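Slow Machines and Ordinary Cups

Last updated: March

I want to argue for something unfashionable: if you build a robot arm in a shared workshop, you should give it cups to work with, and you should do it earlier than you think. Most builders I know do the opposite. They spend a winter on printed test blocks, all the same size, all the same gray, and in spring they are surprised that the arm is clever with gray blocks and stupid with everything else.

I made this mistake myself. My first arm, which I called Stedis, could stack blocks very nicely. I showed it to Umesh Chaturvedi, and he put his tea mug next to the blocks and asked me to pick it up. I explained for a long time why this was not a fair test. He listened politely and drank the tea.

A mug is difficult in a useful way. It has a handle that changes everything depending on where it points. It has a glossy inside and a painted outside, and the camera at the wrist does not treat them the same. When it lies on its side it can roll, and on cloth it behaves differently than on wood. You cannot solve it with one good number in a settings file.

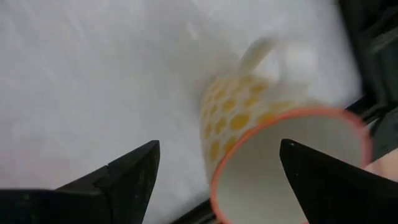 I hear the objection that one should learn the easy thing first. Thanasis Vrettos, who has built many more machines than I have, says this to me often, and he has a point about safety. With a new arm you want slow speed and light objects. But easy for the builder and easy for the arm are two different matters, and I think we confuse them. A block is easy for me, I can measure it with calipers. What the arm learns from it is very little.

The second objection is money. My second build, Brekach, needed 763 hours of my evenings (I wrote them down, my wife did not believe the first estimate), and after such an investment people become careful. They do not want to break a finger on a piece of ceramic. I understand this. Still, a printed finger is a few hours of plastic, and a mug from the flea market costs less than lunch. In one month I made 89 attempts with Brekach, and the bad ones taught me more about my wiring than all the blocks together.

There is also the question of order on the table. In shared workshops there is a habit to clear everything away before the arm is switched on. I would keep some of the mess. Put cups of more than one size, let one fall over, leave a bit of plastic sheet where it is. The house where you want to use the arm one day will not be cleared for it either – at least my house will not.

I do not say that everything should be random. Change one or two things, write down what you changed, and try again. I keep a paper notebook for this, with the position of the handle drawn as a small clock. Around 50 pages are full now, and when the arm does something strange I look there first and only after that in the code. 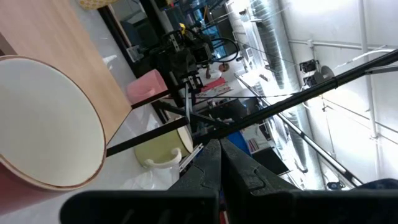
What I would ask from a workshop

Give the arm builders a table which can stay as it was overnight. It is a small request and it is refused more often than requests for expensive tools. When I must pack everything at nine in the evening, the next session begins with an hour of calibration, and people with children do not have this hour.

Also, please let others touch the objects. I place a cup always in the same way without noticing it, with the handle to my right hand. Umesh places it differently, and Brekach had real trouble with his cups for weeks. I was annoyed, and then I asked him to come every time.

Contact: write to the Devow workshop notes, attention of the author | © Devow workshop notes | Back to top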